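Travel > Visit Reports > Sellthorpe open day

Reading time: 2 min

The Sellthorpe open day ran on Wednesday, January 4, 2023, and I went along with my sister-in-law, who grows stone fruit on a small block and wanted to look at packing gear. Entry was $2 and parking was in the paddock behind the Masanja cool store. We got there just after nine and the good shade was already gone.

The first stop was the main shed. Thu Ung's name was on the program, spelled properly as Thư Ung on her badge, and she took our group through the receiving bay and along the grading line. The line was off for the holidays, so we could stand close and hear her without earmuffs. Bin 3617 had been left on the tipper so people could see how it sits. Sellthorpe packs for 98 growers in a normal season, most of them within an hour's drive. She was frank about hail damage and what happens to seconds — most go to juice, some to a drying outfit called Brellano.

The cool store was next. We were allowed into one room only, and it was a relief after the shed. My sister-in-law asked a lot about humidity and got good answers. I read the labels on the pallets.

Morning tea was scones and a slab of apricot cake. The queue was slow and the tea urn ran out, but the cake was worth the wait. There is also a small shop, where I bought a jar of Ekine plum jam and should have bought two.

After that we went through to the sorting room, a plain space with white walls and a brown wooden floor. I liked it more than I expected to. The things on the table were ordinary: a woven basket in an orange-brown colour, a round red fruit that I took for a nectarine, and a sheet of paper taped down with "fruits" written on it by hand in black. My sister-in-law looked the basket over and noted the braided rim, and we talked about whether baskets like that would suit her roadside stall. She uses cardboard trays now and they go soft by February.

We finished with the orchard walk, which is flat and takes half an hour. Wear a hat. The visitor book was at 631 when I signed out, and the gate closes at three.

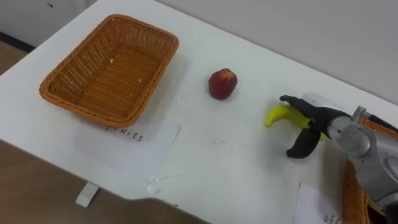
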